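Veltwood pulls gripper update after dropped-grip reports

August 27, 2026

If you run Veltwood's hand-held grippers and yours has started letting go of things halfway through a fold, you can stop blaming your wrists. I spent most of last night reading the service notice, and the company has pulled the firmware it pushed out at the start of the month.

The fault goes like this. You close the fingers on something thin (a sheet, a pillowcase, a blanket edge) and the force reading drops to zero for a moment. The logger decides the fingers are open and cuts the recording in two! Veltwood says 200 of the 500 units shipped so far got the bad version, and most of the complaints came from crews doing bedding work. 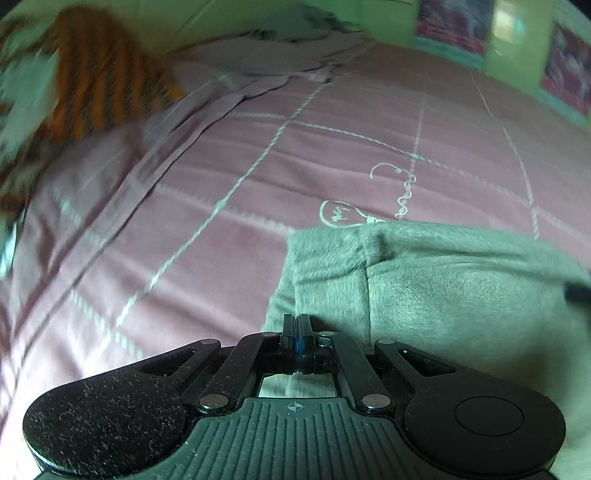
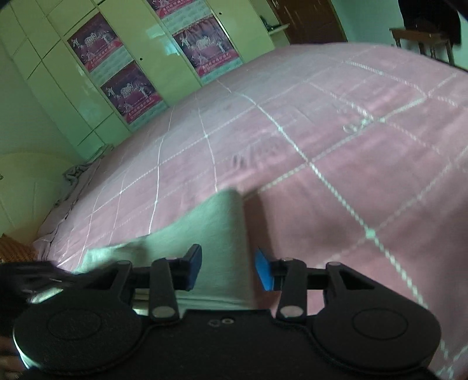 Bedding work with the hand-held grippers: fingers closed over a grey fleece blanket, first, and open at the edge of a pale green cloth, second.

There's a safety note tucked in there too, and I'd read it twice. On 5 units the battery housing got hot enough that people put the thing down. No injuries reported. Ullov, which makes the battery pack, is checking those now.

For the moment, roll back to version 2 and skip overnight charging. A proper fix is promised for November.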